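Session 3: Good habits when teaching with hand-held grippers

Welcome back, everybody, and thank you for the lively questions on Tuesday (I've put my answers to the Ondari ones at the end of the reading pack). Today is all about house rules. I know, I know, but do stay with me, as most of the recordings we threw out of the Zista set were lost to small lapses in habit and very few to faulty kit.

Let's begin with the markers. Both cubes need to stay in view for the whole take, so keep your sleeves and your hair well clear of them, and check the printed faces for scuffs before you start. If a cable runs near your wrist, give it enough slack that it never tugs when you reach forward.

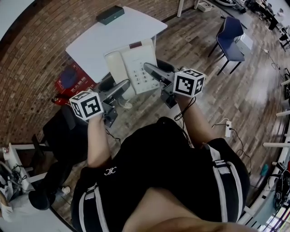
Next comes the object itself. Anything with a cord, a desk telephone being the classic one, wants approaching slowly, with both sets of fingers open until you're properly lined up. Please don't snatch! The Coppens notes ask for 2 seconds of stillness at either end of a take, and I'd like us to keep to that too.

Then the floor, dear to my heart. Look where your power leads go before you look at anything else, and move cups well away from them.

Of the 247 takes in the Altel exercise, please choose 3 and mark them against these rules before next week. Bring your scribbles along, however messy they are.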